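Assistant Cook and General Keeper of Order, Kwan Supper Club

Part-time, evenings, starting in October
Apply to Mared Edwards, front desk

Kwan is a supper club with one long room, a kitchen that was designed by someone who had never met a second person, and a menu that changes when Milagros Marquez gets bored of it. We are looking for an assistant cook. The last one left on good terms to open a bakery, and we have forgiven her, mostly.

We serve 59 people at a full sitting. We do not have 60 chairs, so please do not offer to squeeze in your cousin.

What you would be doing

You would work beside Milagros, who runs the kitchen and has done so for 15 years. Mornings are not our thing. Prep starts at 2 p.m., staff meal is at 4:30, doors open at 6, and the last plates go out a little after 9. You will peel, chop, stir, taste, wipe down, and taste again. On soup nights you will mostly stir. There are a lot of soup nights between October and spring.

You would also look after the dry store, where the labels are in the handwriting of four different cooks and one of them wrote only in initials. "P.B." turned out to be pearl barley. It might also have been Prys Bowen, our bookkeeper, who once kept his lunch in there. Whoever takes this job gets full power to relabel everything.

Twice a month we send trays out to the Gusach reading group and to the Fesov choir. The choir eats more. You will need to be comfortable carrying a hot tray down nine steps and loading it into the back of a small van. The van has its own ideas about third gear, but Rhydian Price drives it and he is used to being disagreed with.

What we would like you to have

At least a year in a working kitchen. It can be a school kitchen, a diner, a hospital, a boat. We have no views on boats.

Decent knife skills. Fast is nice. All ten fingers at the end of the shift is nicer.

A current food handler's card, or the willingness to get one in your first month. We pay the fee.

The ability to hear "behind you" and not turn around.

Some patience with the walk-in cooler door, which has to be lifted slightly and then pulled, and which can tell when you are in a hurry.

You do not need to have been to culinary school. If you have been, we will try not to hold it against you, and Milagros will try not to ask what they taught you about rice.

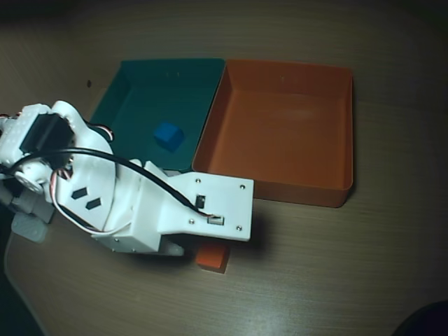

At the table, wood grain and white plastic.

What we pay and what else you get

The rate is $17 an hour, plus an equal share of the tips, which are split by hours worked and counted by Prys, who rounds nothing. Shifts run four or five evenings a week. The schedule goes up on the corkboard two weeks ahead, and Mared defends it against all comers, including Milagros.

You get a staff meal every shift. It is a real meal, eaten sitting down. You also get two aprons, a locker that locks, and a parking spot behind the building if you are willing to share it with the recycling. Paid sick time builds up from your first shift. If you have a fever, stay home. We have all worked for the kind of place that thinks a fever is an attitude problem, and we didn't like it there either.

After six months there is a $200 allowance for knives or shoes. Everyone says they'll buy a knife. Everyone buys shoes.

We close for two weeks in January. That time is paid. Please don't ask to come in and "get ahead on things." The last person who did that reorganized the spice shelf by color, and we lost the cumin until spring.

Things you should know before applying

The kitchen gets hot. There is a fan. The fan is loud, and its effect is mainly emotional.

The radio belongs to whoever is washing dishes. This rule is older than any of us and is not up for debate, even during the accordion hour.

Nerys Mostyn, who owns the building and eats with us most nights, will tell you the soup needs salt. Sometimes she is right. Smile and pass it along to Milagros, who will decide whether tonight is one of those times.

We do not shout. We tried it years ago under a previous chef and all it did was make the custard nervous.

How to apply

Write to Mared with a page or less about where you have worked and what you cooked there. Skip the part about being a passionate team player. We would much rather read about the worst service you ever got through and what you did at the end of it. Include two people we can call, at least one of whom has stood next to you during a rush. Your mother may be the second if she has eaten your cooking and is known to be strict.

You can also drop your letter at the front desk between 2 and 5 p.m. Please don't come by during dinner. Mared will be polite about it, and you will remember it for years.

If we like your letter, we will ask you in for a chat and then for one paid trial shift. On the trial you'll make an onion soup and one thing of your own choosing for the staff meal. It does not have to be fancy. One of our best hires made us grilled cheese sandwiches, and another made a fish stew that we still bring up when morale is low. If you burn something, say so, open the back door, and carry on.

We answer every letter, including the ones we turn down. It may take us a week or so in October, when the choir season starts and the Gostedov orchard sends down more apples than we have plans for. If you happen to have plans for apples, put that in the letter too.

Applications stay open until we find the right person. When the job is filled, Mared will take this notice down and put up the one about the missing ladle.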